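Section 4. Repeating the Bavel Grasp-Choice Test on Your Own Hand
Wonon set-up guide, revised August 2023

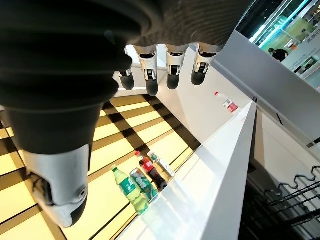 Before you start, read the claim you are about to test. The Bavel method says that a wrist view alone is enough for a five-digit hand to pick the named drink out of a close group and choose a workable grasp. The published score is high. We have run the procedure below several times and we don't think the score means what most readers take it to mean. You may get a different answer, and the steps are written so that you can.

4.1 Set up the counter

1. Use a hard, flat counter. If yours is glossy, keep it glossy. A matte cloth will raise your score and tell you nothing about the reflections you will meet later.

2. Put the drinks in a close row. Mix cans and bottles. Include at least two items of the same main color, such as a green bottle next to a green can. Groups in which every item has its own color can be solved by color matching.

3. Place one more bottle well down the counter, away from the group. This is the far item. It is never the target. Log every reach that heads toward it.

4. Leave the background as it is. Signs, lit floors and people at a distance are part of the test. Do not hang a curtain.

Caution: Keep hands off the counter while the arm is enabled. The soft cover over the back of the hand and wrist does not protect you from a pinch between finger and thumb.

4.2 Prepare the hand

5. Push the cover back until it clears the finger bases. A loose fold can slide forward during a reach and hide a finger from the wrist camera. Check again after every 15 trials.

6. Wipe the fingertip pads with a dry cloth.

7. Run the open-close cycle once with nothing in reach. If any finger stops short, go to Section 7 and do not log trials until it is fixed.

4.3 Run the trials

8. Load the Branditz trial list. It holds 133 trials in random order. Do not reorder it, and do not skip the ones that look hard.

9. Start each trial from the high pose, with the fingers slightly curled and pointing down.

10. Score choice and grasp separately. Choice is correct if the hand closes on the named item. Grasp is correct if the item is lifted and held for 2 seconds.

11. If a neighbor falls over, mark the trial as a knock even when the target was lifted. The original score sheet has no box for this. Ours does.

Note: Step 11 is where our numbers part from the published ones. On our last full run, 73 trials passed with knocks counted as failures. The Bavel sheet would have passed a good many more. Charito Samonte, who wrote our sheet, wanted knocks left in as a separate column and we have kept it that way, so you can work out both scores from one run.

4.4 Run the blind control

12. Repeat the full list with the wrist view frozen at the start pose. The hand now has one still picture and no updates on the way down.

13. Compare the choice scores. If they are close, the live view is doing little for choice, whatever it does for grasp.

Caution: Lower the arm speed before the blind run. The hand cannot correct itself and may push bottles off the counter.

4.5 Before you report anything

Do not pool runs from different counters. Do not drop the first few trials as warm-up unless you said so before starting. If you use the Aasen fingertip pads in place of the standard ones, report that run by itself, as the softer pads change the grasp score and we have not worked out by how much.

Keep the raw log with the score sheet. A pass rate sent to us without the log will not be added to the shared table. For the log format, see Section 5.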